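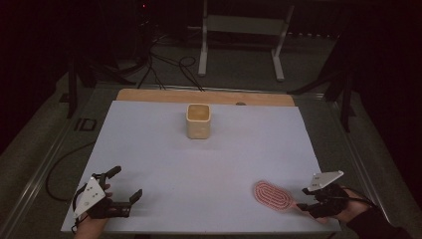
M. Haldren

3. Construction of the hand-held grippers

3.1 Table and mounts

The grippers were built and tested in the shared workshop at Prulcombe, on a table with a metal frame and a pale board laid over a wooden top. The board was chosen for its matte surface. A glossy sheet used in the first trials produced reflections that confused the tracking software when a gripper passed low over the table. The metal rails along the two sides were left uncovered. They do reflect some light, but they lie outside the area in which objects are placed.

Each gripper carries a white plate with small dark dots. The plate is set at an angle to the body of the tool and remains in view through most of a normal reach. In an earlier version, called Tisik in the build log, the plate was mounted flat and was lost from view whenever the wrist turned inward. Tilting the plate removed most of these losses. The remaining ones occur when one hand crosses over the other, and we do not treat them further.

Power and data share one thin cable per gripper. Cables were routed away from the working area, toward the sides of the table. Wireless operation was tried in May and dropped after 4 sessions, as the added battery made the tool tiring to hold.
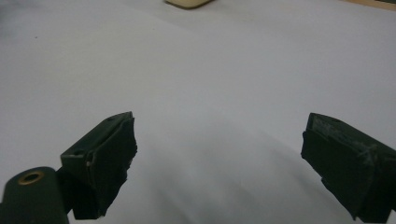 3.2 Fingers and contact pads

The fingers are printed parts with a separate pad glued to the inner face. Screws pass through round holes in the finger body, so that a finger can be changed without opening the hand piece. Metal inserts take the threads where a printed thread would strip. Thirteen pairs of fingers were printed during the work reported in this section; 9 of them were used on objects, and the rest were kept for measurement.

Pad wear was the main maintenance cost. The pad material grips well from the first use but begins to fray at its free edge, and small fragments then stand out from the contact face. A frayed edge had little effect on grasps made with the middle of the pad. It did affect grasps made with the tip – a thin wall or a cord would catch on the loose material and shift as the fingers closed. Trimming the edge with a blade restored the tip for a time. Replacement was the better remedy, and it became part of the routine check before a session. Scratches on the outer faces of the fingers were ignored.

The test objects were ordinary household items of low weight. A small square cup was used as the reference object for setting the jaw opening. It has to be approached with the jaws well apart, and any error in the angle of the wrist shows up early as contact on one side only.

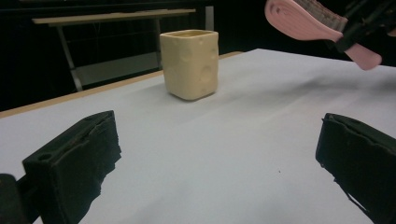

Figure 3. Reference cup viewed between the open fingers of one gripper.

The camera on the gripper was aimed so that both fingertips stay in view at full opening. This leaves less of the image for the table, but it gives the operator and the software a fixed reference for the gap. Moving the camera 11 mm farther back would have shown more of the table, at the price of a longer and heavier tool.

3.3 Holding tools with a handle

Objects with a handle raised a different problem. A handle is usually held near one end, and the weight beyond the fingertips turns the object within the grip.
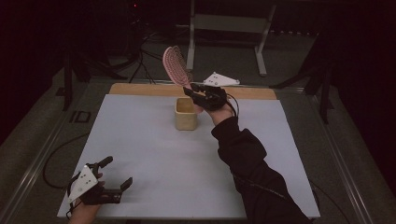 With flat pads this turning was resisted only by friction over a short contact length. Two changes were tested. The first was a shallow groove along the pad, which held round handles well and flat ones poorly. The second was a softer backing layer under the same pad material, from a sheet sold by Nikonum as packing. The softer backing let the pad settle around the handle and was kept for both hands. It also made the closing force harder to judge by feel, and operators tended to squeeze more than was needed.

The backing adds one step to assembly. Pads must be pressed until the glue has set, and a simple clamp, listed as Paju in the parts file, was printed for this purpose. The files used for this section are those of 2025-03-28. Later revisions change the clamp and leave the fingers as described.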